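Warkari – tomas de voz y ruido de sala

LÉEME

Gracias por pasarte por aquí. Warkari reúne 903 tomas de voz hablada en castellano, grabadas en la cabina pequeña del estudio Inness, y nació casi sin querer: queríamos comparar previos de micrófono y acabamos con tanto material que daba pena dejarlo en un disco duro.

Contenido

voces/ – lecturas breves, en WAV mono a 48 kHz y 24 bits
sala/ – 13 grabaciones de la cabina en silencio, muy útiles si vas a probar reductores de ruido
notas.csv – micrófono, distancia y previo de cada toma

Los archivos van sin ecualizar y sin comprimir. Solo recortamos el principio y el final, con un fundido cortito para que no salten clics.

Cadena de grabación

Usamos dos micrófonos, a los que en casa llamamos Vanano (condensador, diafragma grande) y Rashidi (dinámico, más oscuro y muy agradecido con las eses). El nombre aparece tal cual en la columna "micro".

Problemas conocidos

En tres tomas del Rashidi se cuela un zumbido de red – están marcadas con "hum" en las notas. Las sesiones de octubre suenan algo más secas, porque habíamos añadido mantas a la pared del fondo.

Uso

Libre para estudio, docencia y pruebas, citando Warkari. Si montas algo bonito con ello, ¡escríbenos, que nos hace muchísima ilusión!

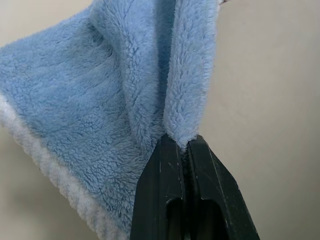

Toalla de microfibra azul claro, de pelo largo.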